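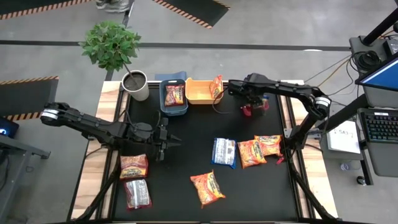
Attachment 1: bench as set up for the snack sorting task, both arms in, two bins at the back.

Re: [teleop-users] Dralberg numbers for snack sorting, please comment before November

Replying below the quote, and only to the parts I have trouble with.

> We now have 700 demonstrations of the bag sorting task from the
> Prarkano site, all driven by hand over remote control, both arms.
> The policy trained on them clears the bench in 70 percent of runs.
> We think the method is settled and the remaining gap is a matter
> of more data. Proposal is to keep the same bench and the same
> operators and simply continue. The Domident people have asked
> if they can use our protocol as it stands for their tray loading
> work, and I would like to tell them yes.

I would like you to tell them not yet.

First, the 70 percent. Percent of what? I went through the run sheet and found 20 runs. That is 14 good ones and 6 bad ones. If two of those had gone the other way we would be having a different conversation, and I don't think anybody on this list would put money on the number staying put if we ran it again tomorrow morning. Please stop quoting it without the 20 next to it.

Second, "clears the bench" needs a definition. Look at the attachment. There is a bag in the blue bin and another leaning against the wall of the orange bin, and the rest are on the black surface. Does a bag propped up like that one count as placed? I asked 3 operators. Two said yes and one said it depends on whether it falls out. If the people holding the controls don't agree on when the task is over, then the recordings don't agree either, and the policy is learning to stop at several different points.

Third, the packages. Nearly everything out there is some mix of red and orange. There is a white and silver one with blue edges, and a silver-gray one lying back side up. Those two are the ones I care about. I sampled the demonstrations and the operators leave the silver ones for last far more often than chance would give you. They pick the easy bags first, like anyone would. So the robot sees a silver package on an almost clear bench and hardly ever sees one with neighbors. Then we test it with neighbors and act surprised.

Same goes for the two orange bags on the right that overlap. A person driving the arm sees that one is on top and goes for that one. Nothing in our instructions says to do that, some operators just drag the pair apart, and both kinds are in the set marked as good.

Fourth, "both arms." I have my doubts. In the part I sampled, one arm did the picking while the other hung over its half of the bench with its fingers open. That is a one-arm task recorded on a two-arm rig. Fine if that's what we want, but the write-up says bimanual in the title.

I'm not against driving by remote control. For getting a person's judgment into the data I don't know anything better, and the old Wickramasinghe bench, where we pushed the arms along by hand, was worse in every way I can remember (sore wrists, and hands in every camera view). What I don't buy is that another 700 of the same will fix any of this. You would get more of the same habits.

What I would do before November:

Write down what "placed" means, one line, and have everyone sign off on it.
Throw out or relabel the demonstrations where bags get dragged.
Record a small batch with a fixed pick order that puts the silver packages first.
Run the test again with starting layouts drawn up by someone who has never driven the arms.

If it still comes out at 70 after that I'll be glad to be wrong and will say so on this list.

One small thing: the run sheet has no column for which way up each package starts. Can whoever owns the template add it? I can't edit it from my account.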